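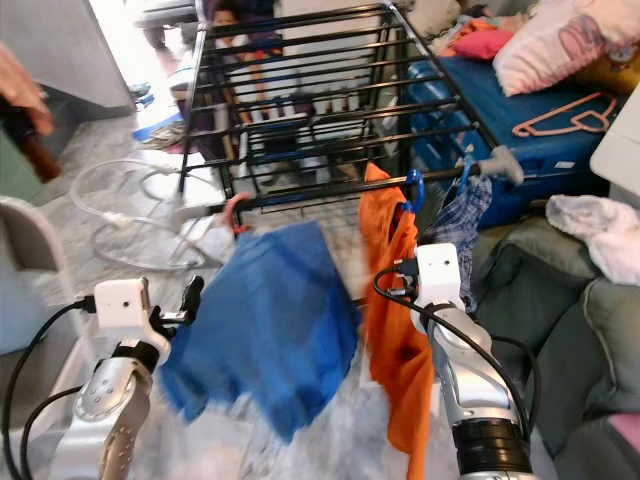
Laundry, again, and the suitcase is still out

Quick one tonight, dinner's on and I have maybe twenty minutes before it needs me.

So the rack. Black metal one, it lives in the front room from October on, right by the sofa, and everybody who visits has to sort of edge past it. I've stopped saying sorry for that. No dryer in this apartment, no room for one, and the laundromat wants quarters I never have.

The little plastic hooks are my favorite thing about it. Pink, blue, whatever was in the bag. Orange thing on one blue clip, the checkered cloth on another, and you can slide them along when something bigger needs the space. Elvia gave me the idea — she hangs everything by one corner and swears it dries faster. I don't know about faster. Fewer creases though, definitly.

What I got wrong for years was cramming it. One load, one rack, every bar full, and then the whole lot smelled like a basement by morning. Now I leave gaps. Smaller loads, more often. Bit annoying. Works.

The big blue suitcase. Yes. I know. It was meant to go back on top of the closet weeks ago, after the trip to see Mitra, and then it turned into a shelf. Hangers go on it. Then pillows ended up near it, the one with the pink cartoon print and the yellow cushion, and a bundle of stuff I still have to fold. Once a suitcase has things on it you can't put it away, you have to put the things away first, and that's a whole other evening.

Also a white towel on the sofa. Clean? I think clean. Going to wash it again anyway.

Plan for this week, writing it down so I do it:

Fold the red and pink bundle before anything else gets washed
Suitcase UP
Buy more hooks, the 40 pack if they have it
Ask Ladan if she wants the spare hangers, I have way too many of the pink ones

I did look at one of those ceiling racks on a pulley. Lovely. But it's a rental and I'm not drilling into that ceiling, the landlord would have alot to say.

OK, pot's boiling over. More on the closet when I get to the closet.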